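gilberg-tap-hardness

Water hardness readings from home taps in and near Gilberg, with notes.

What you get

One big table of tap water readings, one small table of homes, and a notes file that is longer than it should be. I started this because my kettle scaled up twice as fast after I moved across town, and the water utility's yearly report gives a single hardness number for everybody. I wanted to know if my street was different. Then I told a few neighbors, they told their neighbors, and I ended up with readings from 227 homes (wow!) and a kitchen drawer full of used test strips.

I collected about 2,000 readings in all. After cleaning, 1,692 are left in readings.csv. The rest are in rejected.csv with a short reason next to each one, so you can put them back if you think I was too strict.

How a reading is taken

Everybody got the same card. Run the cold water for a full minute, fill a clean glass, dip the strip for one second, shake it off, wait fifteen more, then match the color against the chart on the tube. Write down the number even if it looks silly. Please do not average two strips in your head – write down both.
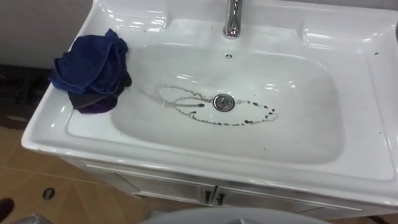 The tap column matters more than I expected when I set this up. Plenty of people have a softener on the hot side only, and if some hot gets into the glass the reading comes out lower than it should. Kitchen taps with separate handles are easy, you just leave the hot one alone. A bathroom faucet like this chrome one has a single lever, and it's very easy to leave one of those a little off to the warm side without noticing, so I added a field called lever_type after the first month and went back to ask people who had already sent numbers in. Where I never heard back, the field says unknown. I'd leave the unknowns out if you're comparing rooms within one home.

Columns

There are 14 columns in readings.csv and most of them explain themselves. The ones that have tripped people up:

home_id – a random code. It doesn't follow street order, so please don't try to map it.
room – kitchen, bathroom, laundry or other. "Other" is mostly garden taps.
hardness_ppm – as calcium carbonate, taken straight off the strip chart. The charts go in steps, so you'll see the same few values over and over.
strip_brand – either Zunero or Motaung. See the next section!
softener – yes, no, hot_only or unsure.
time_of_day – morning, midday or evening. I gave up on clock times early on.
comment – free text, lightly tidied. I took out names and phone numbers and left the spelling alone.

The two strip brands

I ran out of Zunero strips in April and switched to Motaung, and the two don't read quite the same. On my own kitchen tap the Motaung strips come out a step higher more often than not. I haven't corrected for this. If you want to, there's a file called side_by_side.csv with pairs of strips dipped in the same glass, and you can work out your own adjustment. Mine kept changing depending on who was reading the colors, so I dropped it.

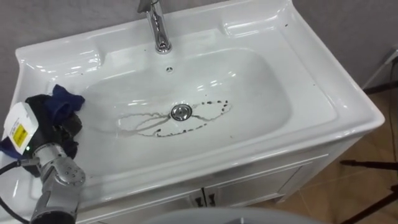

Bathroom washbasin, with dark specks and thin gray streaks around the drain.

Things to watch out for

Colors are read by eye, under whatever light people have at home. Warm bulbs seem to push readings up a bit (just a hunch, I never tested it). The homes are whoever said yes, and that means a lot of my end of town and hardly anybody from the hill side. There are no apartments above the fourth floor. A few families sent readings every week for months and others sent exactly one, so group by home_id before you average anything or the keen ones will swamp the rest.

Also, hardness is not safety. Nothing in these files tells you whether water is okay to drink.

Using it

It's all plain CSV with commas and a header row. The Kendatari plotting scripts in the extras folder are what I used for the charts on my page, and they expect the files to sit next to them. Use the data for anything you like, and a link back would be lovely. If you spot a mistake, open an issue and include the row number – I check every couple of weeks, more often in winter.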